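Allarine abre em Posari oficina de restauro de mobiliário aberta ao público

Posari, 25 de janeiro – A Allarine inaugura este sábado uma oficina dedicada ao restauro de móveis domésticos, com atendimento ao público e cursos para principiantes. O espaço ocupa o antigo armazém Gadent e tem 542 metros quadrados.

A empresa recebeu no último ano quase 1,000 pedidos de reparação, na maioria cadeiras, cómodas e mesas de jantar.
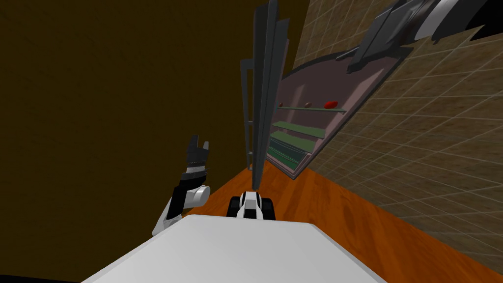
Os orçamentos são gratuitos e entregues no prazo de 5 dias úteis. O transporte dentro do concelho está incluído no preço.

«Muita gente deita fora um móvel por causa de uma perna partida», afirma Zane Zariņš, diretora da Allarine. «A reparação custa muitas vezes menos do que uma peça nova.»

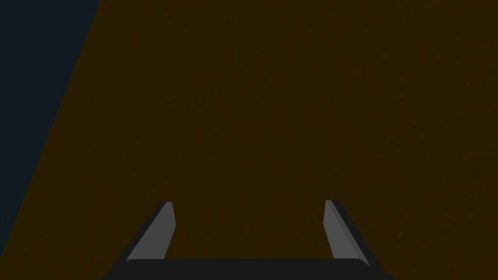
Os cursos começam em julho e são orientados por Jurgita Luik, responsável pela área de acabamentos. Cada turma tem dois formadores. O primeiro módulo trata dos tons escuros – um castanho-chocolate baço, com veio fino e discreto, como o do tampo da imagem – e da preparação da superfície antes da cera. As inscrições fazem-se ao balcão.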